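Home | Guides | Arms and grippers | Workshop notes | Contact

Setting up the wrist camera and gripper in the Gerdale simulated cell

If you have only just been given a login for the Gerdale cell, welcome! It's a friendly little thing once you know its ways, and most of what goes wrong in the first week comes down to the wrist camera and the gripper having slightly different ideas of where they are. I've set this cell up more times than I care to admit, first at Bokcombe and then again when we moved everything over to Kerkholm in September, so do put the kettle on and we'll go through it together.

Start with the arm parked and the fingers shut. Open the gripper settings and type in a closing speed of 20, which feels terribly slow (it is!) but lets you watch both fingers come together and see whether one is lagging behind. Run it open and shut a few times. If the left finger lags, your mimic joint has lost its partner, and you'll need to pick it again from the drop-down and save before doing anything else. I once forgot the saving part and spent a whole afternoon blaming the arm, poor thing.

Next comes the camera mount. The camera belongs to the hand and has to be listed under it in the tree, so that it travels wherever the hand goes. Drag it there if it has wandered off to the base. Then nudge its tilt, a little at a time, until you can see both fingertips with the gripper fully open and a good stretch of whatever lies beyond them. Leave some of the palm in view as well, as it's a handy thing to line up against later on.

Now set the physics steps to 2,000 and reload. Check the fingers again after reloading, as the Sutanto loader has a habit of putting the old opening width back, and write your final numbers in the cell's notes page for the next person.

Last of all, send the arm to a couple of different spots with the gripper open and look through the wrist camera at each one.

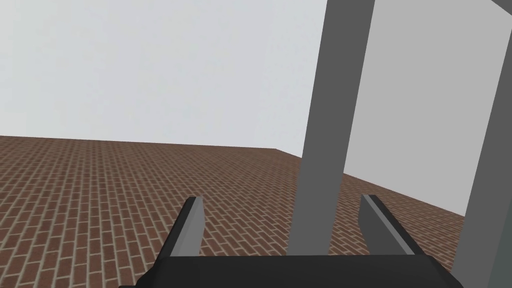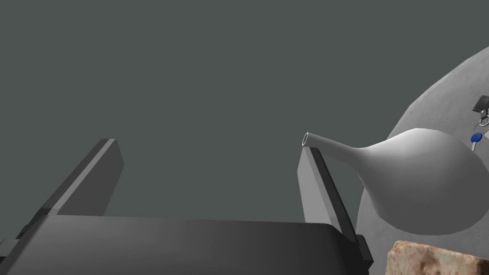

Fingers wide apart and the palm along the bottom is what you're after, wherever the arm happens to be pointing. If the palm has vanished altogether, go back to the tilt and bring it down a touch.

Stavros Margaritis wrote in to say that he does the camera before the fingers, and that reloading after each of the two saves him from hunting for which change upset things. He also asks that people stop leaving the closing speed at 20 when they've finished, please, as his next run takes all morning.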